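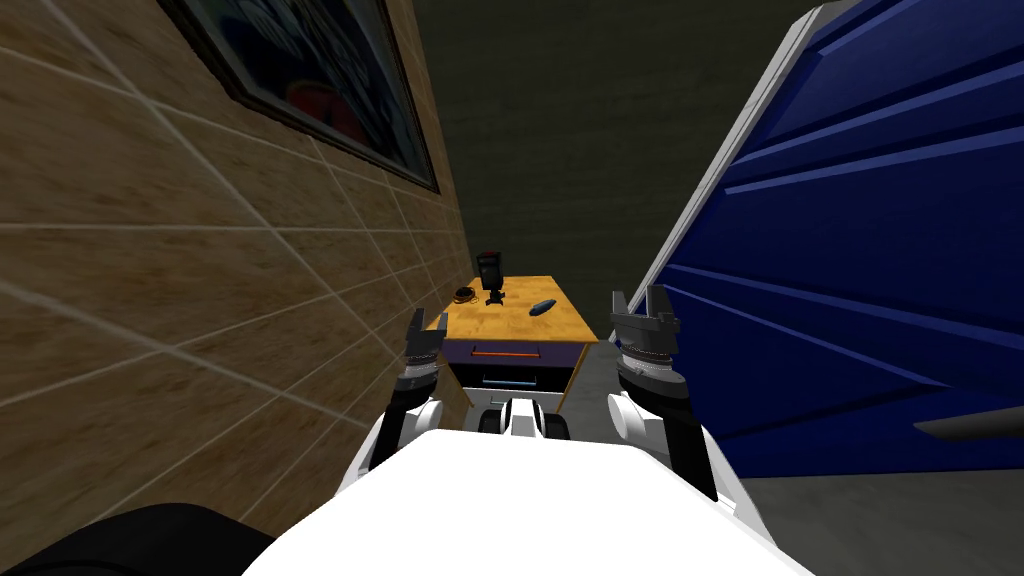

Figura 8. Robot de dos brazos ante el mueble del cajón, entorno simulado.

8.2 Tarea doméstica: abrir el cajón

Antes de empezar, rebaje sus expectativas. El módulo Tesska sabe acercarse a un mueble; abrirlo es otra conversación.

1. Cargue el entorno «Pasillo» en Promden y espere a que termine la calibración.
2. Oriente el robot hacia el mueble. Entre la pared de azulejos y el panel azul queda poco sitio, así que no confíe en el giro automático.
3. Abra las dos pinzas y compruebe que ninguna toca el borde blanco del panel.
4. Seleccione el tirador naranja como objetivo. Si el sistema propone el cable enrollado de encima del mueble, rechace la propuesta – volverá a hacerla.
5. Limite la velocidad del brazo y pulse Ejecutar.
6. Si el cajón no se abre en 300 segundos, detenga la prueba y anote el intento como «parcial», término que en esta casa abarca mucho.

Nota: los objetos de encima del mueble no forman parte de la tarea. Ordenarlos figura en el plan de noviembre, según Maximiliano Segura, que no ha precisado de qué año.

Precaución: no extrapole los resultados a su cocina. Un cajón simulado no se atasca con un cucharón, y el real lleva años practicando.

Para repetir la prueba, pulse Restablecer y vuelva al paso 2. Las incidencias se envían a Valeriano Aranda con el registro completo adjunto.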